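Progress Report No. 3: Interior Refurbishment and Acoustic Treatment, Brelden Adult Learning Center

Prepared for the Navarro Fund for Community Buildings
Submitted by Vurnaleo Building Services
Wednesday, August 12, 2020

1. Scope of this report

The report covers work on the ground floor of the Brelden building under the second grant payment. It deals with noise control between teaching rooms, ventilation, floor coverings and the state of the budget. Roof repairs are paid for separately and are not included.

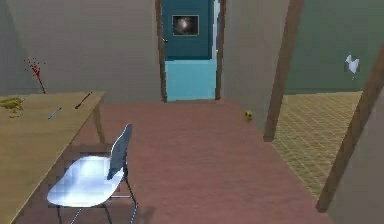
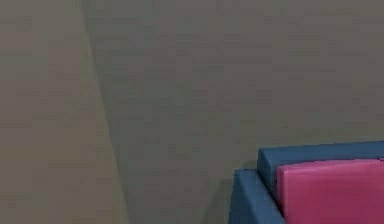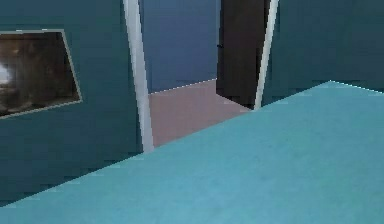 Interior renderings: table, wall corner, and doorway with turquoise floor.

2. Noise control between rooms

The original complaint from tutors was that speech carried from one classroom to the next at a level that made listening exercises difficult. Testing in the spring confirmed that the partitions were the main path, followed by the gaps above the suspended ceiling.

Work on the partitions is complete in the east wing. Each wall was stripped on one side, filled with mineral wool and closed with two layers of board on resilient bars. Joints were sealed before finishing. The space above the ceiling has been closed with a barrier fixed to the underside of the slab.

In the west wing, the partition between Rooms 4 and 5 was found to stop short of the slab – the original drawings show it running full height. Extending it added a small amount of steel framing and 20 hours of labor. The cost has been met from contingency and no change to the grant is requested.

Door seals remain open. The drop seals supplied by Kamov were the wrong length for the wider doors and have gone back. Replacements are on order. Until they are fitted, the final sound test cannot be carried out, and the completion figure for this item should be read with that in mind.

3. Ventilation

The two existing supply fans have been serviced and put back on their mounts with new rubber isolators. Ducts serving the east wing have been cleaned. The west wing ducts will follow once the ceiling contractor has released the area.

The controller has been reprogrammed so that fans start 30 minutes before the first class and run for 60 minutes after the last. The earlier settings kept both fans running through the night. We have asked the center to keep a written log of meter readings so that the effect on electricity use can be reported next time. No estimate is given at this stage.

One fire damper failed to close under test and has been replaced. The certificate is attached as Annex B.

4. Floor coverings

The area to be covered in this phase is 419 square meters. Subfloor moisture readings in the former store room were above the limit set by the adhesive manufacturer, and laying there has been put back. Readings are being taken weekly. If they have not come down by the first week of September, a surface membrane will be applied – this is allowed for in the priced options but has not yet been instructed.

Underlay in the corridors has been upgraded to a heavier grade to reduce footfall noise. The difference in price was offset by omitting the entrance matting, which the center will buy directly.

5. Access and working hours

The building has been closed to learners during the works. Deliveries are restricted to mornings at the request of the neighboring clinic. Noisy work is finished by early afternoon under the same arrangement. One complaint was received, about a delivery vehicle blocking the side lane, and was closed the same day.

6. Budget

Spending is within the approved total. Partitions are over their line by the amount described in section 2. Ventilation is under, as one fan motor that had been priced for replacement was found to be serviceable. Contingency has been drawn down by 30 percent. The full cost table is in Annex A.

7. Risks

Late delivery of door seals: moderate. A second supplier has been asked for a price.

Moisture in the former store room: moderate. Membrane option held.

Ceiling contractor running behind in the west wing: low. An additional crew has been agreed for the remaining grid.

8. Work planned for the next period

Complete west wing ceilings and duct cleaning. Fit door seals. Carry out sound tests in all teaching rooms and issue results with the next report. Begin laying floor coverings in the corridors, working from the rear exit toward the entrance. Submit the claim for the third payment in September, with invoices and test certificates.

Annex A: Cost table
Annex B: Fire damper certificate
Annex C: Subfloor moisture readings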